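Gindham Allotments and Gardens Newsletter, October
Soil and water notes: limescale in drip lines
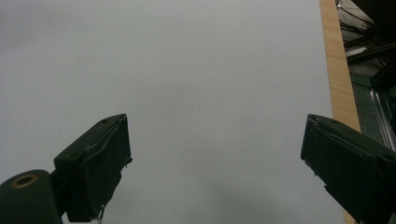
Why the lines slow down

Several plot holders on the lower terraces reported weak flow from their drip lines towards the end of the season. The supply at Gindham comes off the chalk and is hard. When water sits in a warm pipe, part of the dissolved calcium bicarbonate breaks down and leaves calcium carbonate behind. The deposit forms first where the passage is narrowest, and in a drip system that means the emitter.

A blocked emitter is easy to miss. The pipe upstream stays full, the tap gauge reads as normal and the neighbouring emitters may run slightly fast. The first sign is usually a single plant that wilts in the afternoon and recovers overnight. By the time three or four plants in a row show it, the whole lateral should be treated.

Scale is only one cause. Algae grow in clear or thin-walled pipe, and iron in the old standpipes on the north side leaves a brown slime. Cut an emitter open before deciding what to do. Scale is pale, hard and fizzes in vinegar. Slime smears between finger and thumb and does not fizz. Grit from a split filter can be felt as separate grains and needs nothing more than flushing and a new filter screen.

Measuring flow

Place a jar under one emitter near the tap and another under the last emitter on the line. Run the system for 15 minutes and measure both jars in a kitchen measuring jug. On level ground the two readings should agree to within a tenth. On a slope the lower jar will hold more unless pressure-compensating emitters are fitted.

Take the readings early. After mid-morning the site pressure drops as the hoses come on, and a figure taken at noon cannot be compared with one taken at 7 am. Write down the time, the plot number and whether the greenhouse branch was open. Readings without a time are of little use to the next person.

Fanni Csizmadia logged the full length of the lower terrace main over the summer. Total throughput for the test period was 2268 litres at the header tank and the shortfall at the far end came to 465 litres. Part of that was a weeping joint beside the compost bays, now remade. The remainder is put down to scale in the older laterals, and those are to be treated before the spring start-up.

Acid treatment

Citric acid is the usual choice for small systems. It is cheap, it is sold as a powder and it does not attack polythene pipe. Mix it in a plastic bucket, adding the powder to the water and stirring until clear. Hot water speeds the mixing but let the solution cool before it goes into the line. Wear gloves and eye protection. Do not mix it with bleach or with any cleaner that contains bleach.

Isolate the lateral and disconnect it from the mains tap before starting. Acid must never be introduced on a line that is still joined to the drinking supply, check valve or no check valve. Feed the solution from a raised container until it can be seen at the last emitter, close the end cap and leave the line to stand overnight. In the morning open the end cap, flush with clean water until the outflow is clear, then close the cap and run the emitters.

Badly furred emitters may need a second treatment. If flow has not improved after 2 treatments, replace them. Individual button emitters pull out with pliers and the new ones push into the same holes. In-line emitters are moulded into the pipe and the affected length has to be cut out and joined.

Keep the flushed solution off acid-sensitive seedlings and away from the pond. The volume is small and ordinary beds on our soil will neutralise it without trouble.

Filters and end caps

The disc filters at the head of each terrace should be opened monthly in season. Slacken the housing, lift out the stack, separate the discs under a running hose and put them back in the same order. A film of grease on the O-ring is enough. Petroleum jelly swells some rubbers, so use silicone grease, which is kept in the tool store.

The Twal filters on the upper terrace have a left-hand thread on the housing. One was cracked this year by being forced the wrong way. The Caltelard units lower down have a normal thread. Both types now carry a painted arrow.

End caps should be opened for a minute at the start and finish of each season. The first water out is often cloudy with loose scale. If it is still cloudy after a minute, leave it running until it is not, with a bucket underneath so the water can be used elsewhere.

Winter drain-down

Drain-down begins once night temperatures settle near freezing. Close the terrace valve, open the end caps, then open the air valve at the top of the run. Doing these out of order can hold water in the dips. Lift any pipe that sags between pegs and let it empty towards the cap. Timers should be taken indoors with the batteries removed.

Leave the end caps hanging by their straps with the pipe open. Push a twist of mesh into the end to keep insects out. Earwigs in particular will settle in an open pipe and their remains come through to the filter in spring.

Water storage

Rainwater carries almost no calcium and does not cause scale, though it does carry grit and leaf matter. Plot holders with butts can run a gravity line from them if the outlet is at least a metre above the bed and low-pressure emitters are used. Standard emitters will barely open at that head. Fit a screen at the outlet and clean it whenever the gutter is cleaned.

Black pipe and lidded butts are preferred over clear ones on account of algae. Velluneo, who supply the site with pipe, have discontinued the thin green line fitted on the middle terrace. Existing fittings will still take the black pipe of the same bore, but the barbs are a tight fit. Dip the end of the pipe in hot water for a few seconds before pushing it on.

Spare end caps, goof plugs and a hole punch are in the second drawer of the tool store. Please sign for the punch. Flow readings for the log can be left in the box by the header tank.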